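Why Do Some Books Wear Gold?

Reading time: 3 minutes

Have you ever pulled a big old book off a shelf and found curly gold patterns on the front? Doesn't it feel like opening a treasure chest? Let's find out how the gold gets there, because it's one of the best jobs in bookmaking!

First, the cover. A hardcover book has stiff boards at the front and back, a bit like two slices of toast with the pages as the filling. The boards are covered in cloth, leather or strong paper. Red, dark green and deep blue are favorites, and gold looks wonderful on all of them.

Next comes the shiny part. Some books are decorated with real gold that has been beaten into sheets called gold leaf. Gold leaf is so thin that a puff of breath can send it floating across the room (bookbinders learn to keep their mouths shut!). Lots of newer books use a colored foil that only looks like gold.

To make the pattern, a metal stamp is heated up and pressed down hard on the foil. The heat makes the foil stick, but only where the stamp touches. Lift the stamp, peel the rest of the foil away, and there's your title!

Gyula Mészáros is a bookbinder, and he still does some of his covers by hand. One of them took 57 separate presses, and he had to line up every single one. "I hold my breath for the corners," he says. Corners are tricky, as the swirls on each side have to match like a pair of mittens.

Some words to show off with:

Crest: a fancy badge, often near the top of a cover.
Filigree: lacy, twisty decoration. It started out as jewelry made from fine wire!
Spine: the back edge of the book, where the pages are joined.

Big heavy books like to lie flat on a table when you read them. Wash and dry your hands first, and turn each page from its top corner, nice and slow.

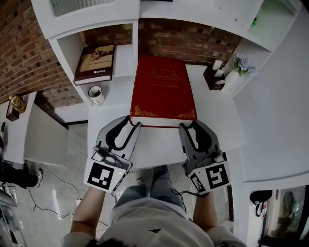
Why do the pages of old books turn yellow or brown?
Paper made from wood often has something called lignin in it. Air and light slowly change the lignin, and the paper gets darker.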